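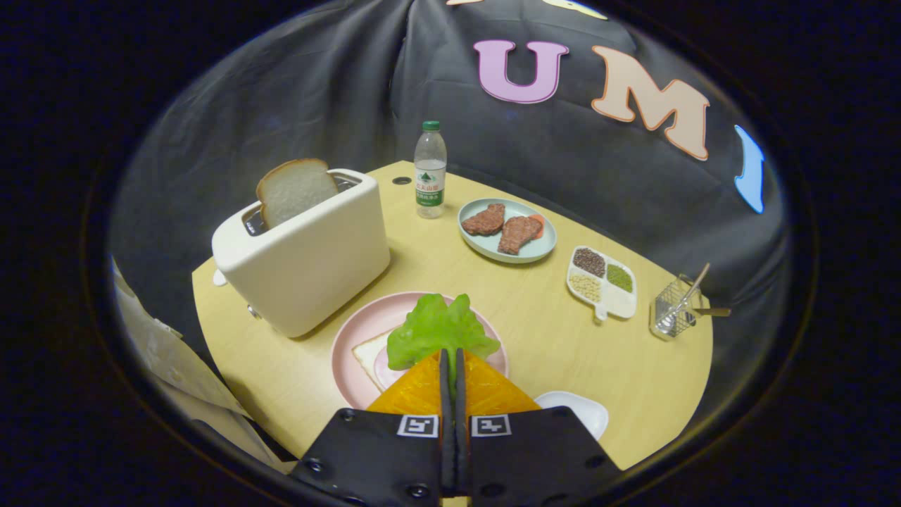 # About us

Hi, and thanks for wandering over to this page! I run Misard, a small computer repair and upgrade shop, and I'm the one who answers the phone, opens your laptop and sweeps up the dust that falls out of it. My partner does the books and the parts orders, and we have two part-timers who are better at soldering than I'll ever be.

I started fixing computers in my parents' garage when I was 21. The first one was my aunt's tower, which had been shutting itself off every evening, and she'd been quoted more for the repair than she paid for the thing. I cleaned out the heatsink, put on fresh thermal paste and got it back to her the same night. She told her curling club. By the end of that winter I had a shelf full of other people's machines and my dad couldn't get the car in any more.

We've been in the shop on the corner for 8 years now (the one with the green door, beside the shoe repair place). Parking is around back and it's free after five.

## What we do

Mostly we keep older computers going. If your desktop has slowed to a crawl, there's a good chance a solid state drive and a bit more memory will get you a few more years out of it, and I'd much sooner sell you that than a whole new tower. We also do:

- cracked laptop screens, worn-out keyboards and loose charging ports
- power supplies, fans and anything that rattles
- moving your files and photos to a new machine
- data recovery from drives that still spin (if yours clicks, please unplug it and call me before you try anything else)
- custom builds, from a quiet office box up to something that'll heat your basement

Checking a machine over costs $40, and that comes off the bill if you go ahead with the repair. If I open it up and the fix would cost more than the computer is worth, I'll tell you so and you can take it home, or leave it with us for parts.

## About the custom builds

I love doing these, so be warned, I'll talk your ear off. Come in with a budget and a list of what you want to run on it. Games, photo editing, a spreadsheet the size of a football field, whatever! I'll work out two or three part lists and we'll go over them together at the counter. You're welcome to buy the parts yourself and just have us put it together, but check with me on the motherboard and the case first. I've had people arrive with a full-size board and a case the size of a shoebox, and there's only so much I can do with that.

Every build runs overnight on the bench under load before it goes out the door. If something's going to fail I want it to fail here.

## Kotum

Kotum is our refurbishing project, and it's the part of the shop I'm proudest of. People bring in old laptops, we wipe the drives, replace whatever's tired and put on a fresh system, and they go to students and families who need one for school. Last December we handed over our 200th, to a girl starting a nursing program, and I may have got a little teary about it.

If you've got a laptop in a closet, bring it by. We'll take it with a dead battery or a broken hinge, and chargers are always welcome, even on their own (we never have enough chargers). Water damage is a harder one, so ask first.

## Things people ask me

Yes, we work on Macs, though on the newer ones the memory and storage are soldered down and there isn't much to upgrade. No, we don't do phones. There's a good phone place two blocks up and I'd rather send you to them.

Most repairs take three or four days. Screens depend on the supplier, and graphics cards are still very hard to get at the moment, so if you're waiting on one, I'm sorry, I'm waiting too. I keep a list and I call people in order.

Please write your password on the intake slip, or come in and change it to something simple before you leave the machine. Half of my phone calls are about passwords.

## Coming in

We're open Tuesday to Saturday, ten until six. You don't need an appointment for a drop-off, but for a build chat it's best to call ahead so I can put the kettle on and clear some space at the counter. If the door's locked during the day, I've gone to pick up parts and I'll be back in fifteen minutes.

Page last updated 24 September 2021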